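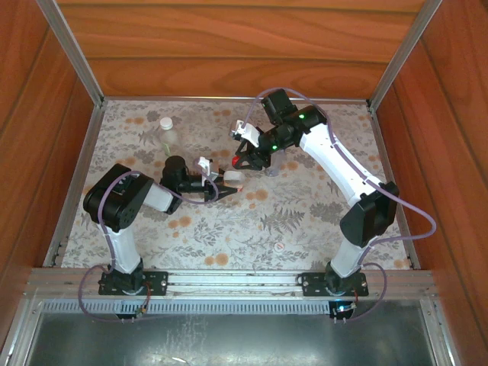 How do I clean a plastic bottle and cup that smell stale?
Fill them with warm water and one spoon of baking soda, leave them for 17 minutes, then wash with dish soap and let them dry with the cap off.

The longer version, for small clear bottles and cups that you use every day:

1. Take the cap off and wash it separately. Most of the smell sits in the thread of the cap, so use an old toothbrush there.

2. Put the baking soda in the bottle first and the water after. The water should be warm to the hand – very hot water can make thin plastic soft, and then the cup does not keep its shape.

3. Close the bottle, shake it for 10 seconds and open it again. Leave it open while it soaks.

4. Pour out the water. Wash inside with a soft bottle brush and a little soap. Please do not use the green side of the sponge. It makes fine scratches and the plastic becomes cloudy.

5. Rinse two times with cold water.

6. Stand the cup upside down on a rack or a folded towel. For the bottle I lean it a little, so the air can go in. Do not put the cap back until the inside is fully dry. In my kitchen in February this takes one night.

If the smell stays, repeat with white vinegar in place of the soda, one part vinegar to four parts water. Do not mix the two in a closed bottle, the gas needs to go out.

A bottle with a crack or a sticky cap I put in the recycling.

Meifang Jiang
February 16, 2024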